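Sunday, May 1, 2022
Notebook, Semadley team, sock task

Came in for what I thought would be an hour and stayed until the vending machine was the only thing I'd eaten from. Writing this up tonight so the Tuesday people don't have to guess what I changed.

First, the task list for the Celengate student round is final now. Laundry stays in, the cup stacking is gone (hooray), and we get three attempts with the best one counting. I'd been planning around the February draft, where a dropped sock ended the run. It doesn't anymore! A drop only costs points, so we can afford to be a bit braver on the lift.

Also, Trullora finally answered my mail about spare finger pads. They can send them, slowly. Until then please don't sand the ones we have. 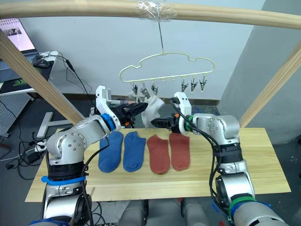 Most of my day went into the handover, meaning the moment when one arm has the sock and the other has to come in close enough to help. I keep wanting to treat the arms as two separate programs that take turns, and every time I do that I end up with a fussy pile of wait states. So I've gone back to one shared script with both arms in it. With the white sock pinched in the right finger under the clips, the left one comes in until the tips nearly meet, and that's the pose I've saved as the new midpoint. It's called mid_b in the folder – please leave mid_a alone, I still want to compare them.

The fabric is the annoying bit. A bunched sock has no obvious top edge, and my cuff finder loves a wrinkle. I threw out the old threshold and labeled more pictures by hand, so the set is at 466 now. My eyes hurt. I'd like someone else to check the labels, mine get sloppy after lunch.

Approach speed is down to setting 4 for both arms. Looks painfully slow, but I'd like us to get the path right before anybody makes it fast (yes, I know who I'm talking about, it's me).

Still to do: redo the wrist calibration on the left, back up the Sotelo laptop image, and work out what the script does if a clip doesn't open. Right now it just waits forever, very politely.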